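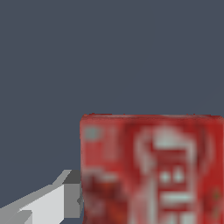
Plekwood has published version 2 of its reporting rules for simulated grasping tests, and suppliers who submit results to the company must follow them from the next intake round. The rules cover how a test is set up in software, what is logged, and what may be claimed from it. A large part of the text deals with side approaches to boxed goods, where a gripper finger ends up right beside the package wall and a rendered view cannot settle whether the two are touching. Under version 2, contact has to be reported from the simulator's own contact data. A rendered view may be attached but does not count as evidence of contact.

The document was released in July 2023 after a comment period that closed in June. Plekwood received 229 comments, most of them on contact logging and on package models.

Each submission must now state the simulator and its version, the time step, the friction values for finger and package, and the collision shape used for each. If the collision shape differs from the visible shape, the largest gap between them must be given in millimeters. Runs in which finger and package overlap beyond the stated tolerance are to be counted as failed, even if the package is lifted afterward.

The minimum number of runs per package type is 4,000, with start positions drawn from a published seed list. Results must be given for all runs. Leaving out runs that ended early was permitted under the first version and is now grounds for rejection.

Low-resolution package textures are still allowed for tests that do not use camera input. Where a vision system selects the grasp point, the texture must be sharp enough for printed text on the real package to be read at the working distance.

"We had reports where the finger was inside the carton by several millimeters and the grasp was scored as good," said Mercedes Escobar, who edited the document for Plekwood. "The old wording let that through."

Veronica Chiriac of Dehghan, a supplier of picking cells, said the logging requirements would add to file sizes but could be met with existing tools. She asked for clearer wording on soft packages, which version 2 leaves out.

Plekwood said 4 package types are covered at present, all of them rigid or semi-rigid boxes. Bags and pouches will be handled in a separate annex. No date has been set for it.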